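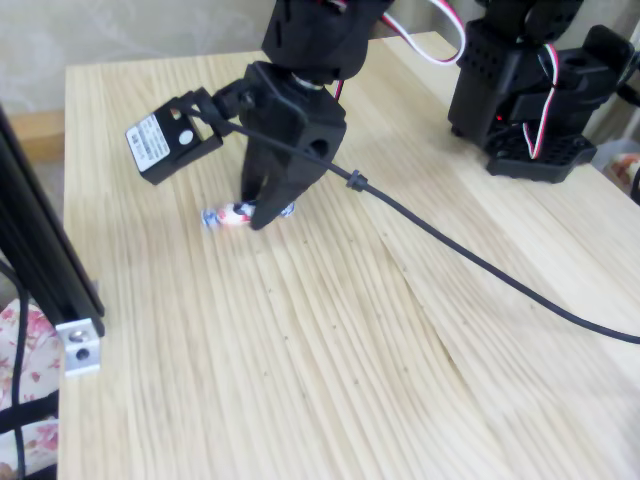

Teaching an arm by hand: the questions I keep getting

I've been answering the same emails about the Panus pick-up project since June, so I'm putting the answers in one place. If yours is missing, write to me and I'll add it. I'm slow on Mondays.

Do I need to know how to code?

Not to record. You need to be able to open a terminal, paste two lines and read what comes back. Farkport (my recording script) starts the arm and the cameras and then waits for you to press the space bar. My first helper had never opened a terminal in her life and she was recording before lunch! Training is a bit more fiddly, but you can send the recordings to someone else for that part.

What's the difference between guiding by hand and remote control?

Guiding by hand means you let the motors go slack, hold the arm itself and push it through the job. It feels great for the first few tries, and then you notice your own fingers are in all the video. With remote control you move a separate controller and the arm copies you, so your hands stay away from the table. I use remote control for anything with a camera in it and hand guiding only for teaching rest positions.

How many demonstrations do I need?

For one small object picked up from anywhere on the table, I'd go for 300. I know, I know. Do 20 first, train on those and watch what happens, because if your setup has a silly mistake in it you want to find out then (ask me about the week I recorded everything with the wrist camera plugged into the wrong port). The full set doesn't have to happen in one sitting, and your wrists will thank you for spreading it out.

Why candy?

It's cheap, it's light, and a wrapped one is surprisingly awkward. The twisted ends stick out, the wrapper is shiny, and it slides if you nudge it with one finger before the other gets there. A wooden block is easier, and if you're brand new, start with a block. I just got bored of blocks.

Where should I grab it?

Around the middle, with one finger on each side, coming down slowly for the last bit. Please don't grab by a twisted end. The arm will learn it from you, and a wrapper end is a terrible handle. Whatever grip you pick, keep picking it. I used to vary mine to be "natural" and all I taught the arm was to dither.

Why do you put a camera on the gripper?

For the last little stretch before the fingers close. From the side, a finger can hide the very thing you're trying to pick up. Up close you can tell whether it's between the fingers or next to them.

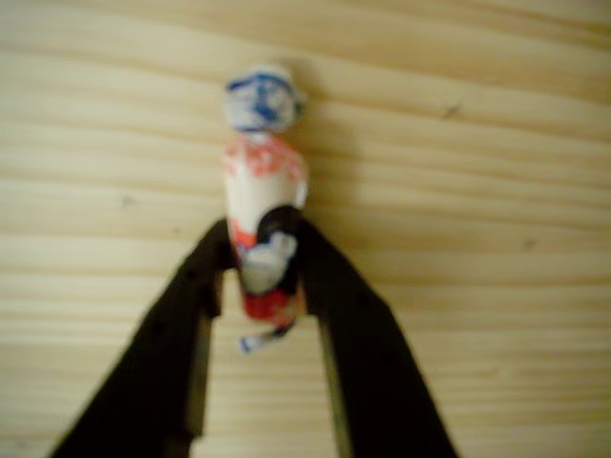 Both fingers pressed against the sides, wood grain behind.

The close-up video looks soft. Is it ruined?

Probably not! Plenty of my close-ups are fuzzy and I keep them. What I check is whether I can tell the object from the fingers and both of them from the table. Black fingers on pale wood make that pretty easy. If you have a dark desk, lay something light over it.

Should I delete the tries I mess up?

If you drop it and start over, delete. If you came in a little crooked and fixed it on the way down, keep it, please. Those are some of the most useful ones you'll make. Elsa Hyvönen talked me into this after I'd already thrown out a whole evening of them, and I'm still a little sore about it.

Farkport stops with "error 403" when I upload. What did I do?

You're logged in but you don't have write access to the folder. Send me your Zostport user name and I'll add you. Your recordings are still on your own machine, so don't delete anything and don't record them again.

My camera cable keeps dragging on things.

Leave a long, lazy curve of slack and clip it so it can't wander under the fingers. Then move the arm to every corner of the table before you record and watch the cable the whole time.

Can I change the lighting halfway through?

You can, and I do it on purpose later in a set, a bit of evening lamp, a bit of daylight. For your first batch keep it the same and draw the blinds if the sun moves across your table.

Can I use my own gripper fingers?

Sure, as long as you don't swap them in the middle of a set. Label the set with which fingers you used. The Kemppainen ones are wider at the tip than mine, so recordings from one pair won't carry over nicely to the other.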